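Gripper bake-off, September – gallery

Posting these before I lose the notes. Two arms, one table, soft stuff to grab. Josué Lacerda set up the left side, Samira Khasawneh the right. 522 logged tries total, all teleop, no learned policy yet. Text is mostly copied from my phone so excuse the mess.

Names, for anyone new: Clurnalell = the black pointed fingers. Lachance = fingers in the white housing. Ovum is the controller build, Jovemon is the logger. Ovum ran both arms the whole time, same gains, same speed cap.

## Rules we used

- Grab, lift, hold for a slow count, put down
- Drop = fail. Drag across the table = fail. Snag on a strap = fail, even if it lifts (Samira's rule, Josué argued, lost)
- Operators swap sides halfway. Should of done this last time too
- Force limit stays put once a block starts. No fiddling

## Pouches

Clear front, fabric trim, stuff inside. Worst item on the list by a mile. Fabric gives, plastic doesn't, and whatever's inside slides around once one side goes up. We ran them loaded only, empty ones fold flat and it turns into a different test.

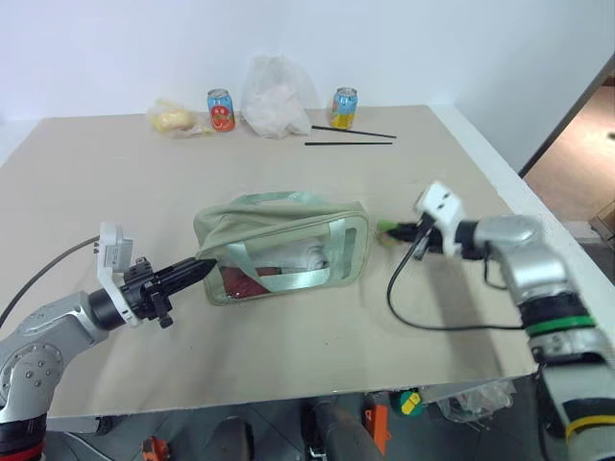 *Green-trimmed pouch, both arms in. Pointed tip at the left end, white-housing gripper with the small bright green piece on the right.*

Pouch block was 57 tries. Clurnalell gets under a thin edge nicely, way better than I expected, but the tip is so narrow the fabric pivots around it. Lachance holds better once it has something. Getting there is slow – you end up nudging the wrist back and forth until the pad sits flat.

Both together beat either one alone. Fine, no surprise. What did surprise me was how much the order mattered. Small end piece first, then bring the other arm in – good. Other way round and you chase the thing accross the table.

## Cables

Same complaint as last round. Slack has to go somewhere, and right now it goes on the table. Twice we paused a block to move a loop by hand, both logged as resets and not fails. Josué wants a clip at the elbow. Samira wants longer cable and a hook up high. Try both, I don't care, just not mid-block please.

## Logger

Jovemon lost 2 runs to a full disk. My fault. They're out of the total. Timestamps between left and right drift a little over a long block, so don't compare closing times across arms until that's fixed. Within one arm is ok.

## Where we landed

Keeping Clurnalell on the left for edges and straps. Lachance stays right. Neither one wins outright and I'm not going to pretend the score sheet says so. If you only have budget for one pair, Samira says Lachance, Josué says wait for the wider tips.

Next up: wider tips, softer pads, same pouches. Raw logs on the shared drive under grippers/sept, ask me if the folder is locked agian.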